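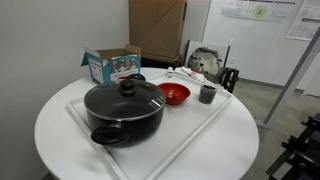

2 min read

I moved to Skarkside in August and I want to write down what I learned about cooking rice in a small rented kitchen. Maybe it helps another person who also grew up with a gas stove and now has one slow electric plate.

First thing. At home my mother never measured. She put her finger in the water. I tried the same and for two weeks I ate porridge.

So I bought a scale. Now I take 500 grams of rice for the whole weekend and I weigh the water also. My mother laughed on the phone for a long time.

The electric plate stays hot after you turn it off. This was my big mistake. I was turning it off at the end, like with gas, and the bottom was always brown. Now I turn it off five minutes before and I leave the lid closed.

Please do not open the lid to look. I know it is difficult. I listen instead. When the bubbling sound becomes a small crackling sound, the water is almost gone.

Malathi Ramasamy wrote to me that she washes the rice four times and soaks it for half an hour. I was washing it once. I tried her way with basmati and the grains came out longer and did not stick. For short rice I did not notice a difference.

Murali Poduval asked if I add oil. No, only salt, and sometimes one cardamom. His family adds a spoon of ghee after cooking, and I will try it when I find a good one. The shop in Westberg had it once and then never again.

Leftover rice: I spread it on a plate so it cools fast, then it goes in the refrigerator the same evening. Next day I fry it with egg and green onion. I like this more than the fresh rice, but do not tell my mother.

Next time I will write about dal. I still burn it sometimes, so give me some weeks.

Last updated: March 2026

More from this author
Which lentils need soaking
Buying spices in Westberg
My first winter in Skarkside
Lemon pickle without sun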